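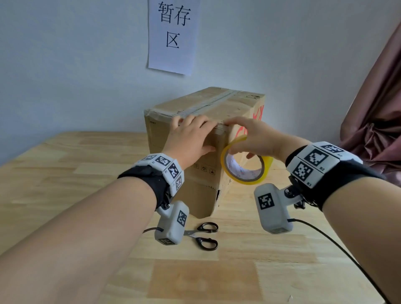
Visitors see packing work recorded for robots at Mandach open day

February 17, 2020

The packing laboratory of Mandach opened its doors to the public last week, and 157 visitors came to learn how the company prepares its robots for work in warehouses. It was the second open day since the laboratory moved to the former Fustero printing house in January.

The visit started in the large hall on the ground floor, where Géza Katona explained the project with the name Jevero. Its goal is a robot with two arms which can close, tape and move used cardboard boxes. New boxes are easy, he told the guests, but many customers send the same box several times, and then the cardboard is soft and the corners are not straight any more.

After this the groups went upstairs to the recording tables. At one of them, below a paper sign with the Chinese characters for "temporary storage area," a worn box was being taped by a person wearing a band with square black-and-white markers on each wrist. The markers tell the computer where the hands are and how they turn. The recordings are later used to train the robot arms.

"People ask me why we do not simply program the movement," said Piroska Fekete, who is responsible for the recordings. "We tried it for one year. A person changes the pressure of the fingers all the time and does not think about it. I could not write this down in a program, so we record it."

According to Ms. Fekete, the laboratory has now recorded over 312 hours of packing work. Each person works for 2 hours and then changes the table, as the wrists become tired from the additional weight. The signs on the walls use the same words as the warehouse of Simanjuntak, the partner of the project, where the first robots will be tested.

In the afternoon, 12 visitors could put on the bands and try to tape a box themselves. Janaína Aguiar, a student of logistics, was one of them. She said that the bands felt strange in the first minutes, mostly when she had to turn the box to the other side. "I pack boxes every summer in my uncle's shop, but I was much slower than usual," she said.

Some guests also wanted to know what will happen with the jobs in the warehouses. Gertraud Bachmann, the head of the laboratory, answered that Simanjuntak plans to use the robots first in the night shift, where it has difficulty finding staff. She could not say yet how many machines will be ordered.

The next open day is planned for the autumn. School classes can ask for a visit before this date at the reception of the laboratory. Entrance is free, but children under the age of ten must come with an adult.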